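Corrigan Boards > Food & Table > Serving and Plating

Strawberries on a flat plate: why?
3 min read

grendelar_fan
Every caterer who does our Saturday open house puts strawberries out on small white plates. I don't get it. They roll. A bowl costs the same and you can carry it with one hand. Somebody sell me on the plate.

cidell77
Looks better. Red on white, with bare table on every side, and people spot it from the door. 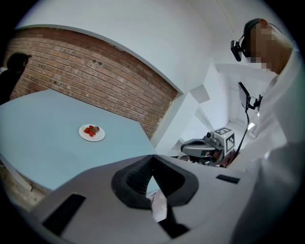

A bowl hides most of the fruit, so guests dig through it with their fingers looking for a good one. On a plate with a raised rim you heap them in the middle and leave a ring clear. Ten berries, 13 if they're small. They stay put.

grendelar_fan
They stay put until someone picks up the plate. I've chased berries under chairs at the Kirach building more than once. And who is checking the ring? Sounds like something off a cooking show.

pithandpeel
With grendelar on this one. The rim does less than people think. A heap is fine on a table, but passing it around is another matter. Tip it a little and the top ones go first.

cidell77
So don't pass the heap. My rules, take them or leave them:

1. Heap for the table only. Leave it where it is and let people walk over.
2. If the plate has to travel, thin it out. Just a few berries in a loose row, and hold it level. 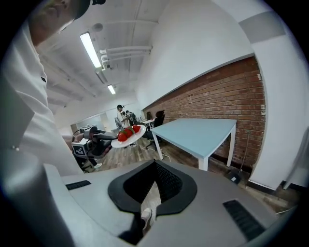 3. Leave the green tops on. Gives people something to grab.

pithandpeel
Number 3 I'll give you. Number 2 is a lot of fuss for a snack. Also where do the tops go afterward? I always find them in the plant pots.

grendelar_fan
Second plate for the tops, I guess. So now it's 2 plates to do the job of one bowl. Still not sold. I'm bringing a bowl on Saturday.

Contact the moderators | © Corrigan Boards | Back to top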